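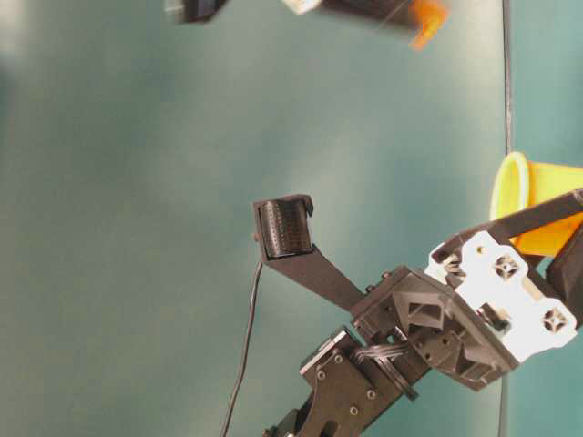 Hayley Mottram pergunta se é preciso ter carteira de pintor para concorrer, ou se chega a experiência em obra. Chega a experiência. Já tinham perguntado o mesmo por telefone, fica respondido para todos.

PINTORES DE INTERIORES E AJUDANTES, obra Dukwood, Lemgate

Precisamos de gente para paredes. Interiores, tudo. Pintura lisa e acabamento manchado, a imitar cal, em verde-azulado acinzentado. Quem já fez cal, estuque ou velatura tem prioridade. Quem só fez rolo também pode concorrer, há muita parede branca de corredor.

A obra: antiga residência de estudantes em Dukwood, a passar a apartamentos. 149 quartos, mais corredores e escadas. Estuque novo no piso de cima, estuque velho no resto, e o velho está mau. Muita massa, muita lixa. Não vale a pena vir a contar só com a parte bonita.

Lugares em aberto

Pintor com experiência no acabamento manchado. 3.000 euros brutos por mês.

Pintor / ajudante. 2.000 euros brutos por mês. Preparação, isolamento de rodapés e caixilhos, primário, demãos lisas, limpeza ao fim do dia.

Contrato de oito semanas, a Clegg paga à quinzena. Pode prolongar-se se avançarem as escadas, ainda não há resposta do cliente.

O que se faz

Raspar, encher, lixar, aspirar. Primário. Base lisa a rolo de pêlo curto. Depois a velatura, com trincha larga e pano, em passagens cruzadas, sem marcar cantos. A velatura é a Fladinum, vem já afinada da fábrica, não se mexe na cor em obra. Nem uma gota. Tivemos um piso inteiro repintado em Maio por causa de um balde "corrigido".

O cliente quer a parede com nuvem, mais clara num sítio, mais fechada noutro, mas suave. Sem riscos de trincha. Sem emendas a meio da parede. Se parar a meio por causa do almoço nota-se, portanto cada parede começa e acaba seguida, pela mesma mão. Em paredes grandes trabalham dois, um a abrir e outro a esbater.

Quem nunca usou a Fladinum faz uma parede de ensaio antes de entrar nos quartos. Paga, conta como dia de trabalho.

Horário

Segunda a sexta, das 8 às 17, uma hora de almoço. Sábados só combinados e pagos à parte. A partir das 17 o prédio fecha mesmo, não dá para ficar a acabar.

Fornecemos

Tintas, massas, primários, plástico, fita, andaimes baixos e escadotes. Lixadeira com aspiração (são poucas, há que partilhar). Máscaras e luvas. Transporte da estação de Lemgate até à obra, ida e volta, carrinha às 7h30 em ponto.

Trazer

As próprias trinchas, quem as preferir. Roupa de trabalho. Calçado de segurança, obrigatorio, sem ele não se passa do portão. Almoço, ou dinheiro para ele, o café da esquina serve sopa e pouco mais.

Pedimos

Experiência em pintura de interiores, para o lugar de pintor. Para ajudante não pedimos nada no papel, só vontade e joelhos que aguentem rodapés.
Trabalhar em escadote sem problema.
Português ou inglês que chegue para perceber as indicações da Ruth Entwistle, que distribui os quartos de manhã.
Disponibilidade para as oito semanas completas. Quem tem férias marcadas no meio diga já, não depois.

Não pedimos carta de condução.

Como concorrer

Mensagem ou email para a Clegg, ao cuidado de Marjorie Lightfoot. Nome, contacto, lugar a que concorre, obras onde trabalhou. Duas ou três fotografias de paredes feitas por si, de perto e com luz de lado, se tiver. Currículo bonito não é preciso, uma lista serve.

Candidaturas até terça, 9 de Junho. Respondemos a toda a gente, mesmo que seja um não. As conversas são na própria obra, curtas, e quem vier para o acabamento manchado pega na trincha nesse dia. Venha com roupa que se possa sujar.

Perguntas que têm chegado

Alojamento? Não temos. O Neville Oakley tem uma lista de quartos para alugar em Lemgate, peçam-lha.

Pode-se vir em dupla? Pode, e até dá jeito para as paredes grandes. Mas cada um manda a sua candidatura.

Recibos verdes? Não, é contrato para todos.

Os tectos entram? Entram, lisos, brancos, duas demãos. Fazem-se antes das paredes.

E o cheiro? A Fladinum é de base aquosa, o primário do piso de baixo é que não. Janelas abertas e máscara nesse piso, sem discusão.

Quem concorreu à obra anterior e não entrou pode tentar outra vez, basta dizer na mensagem e escusa de repetir as fotografias.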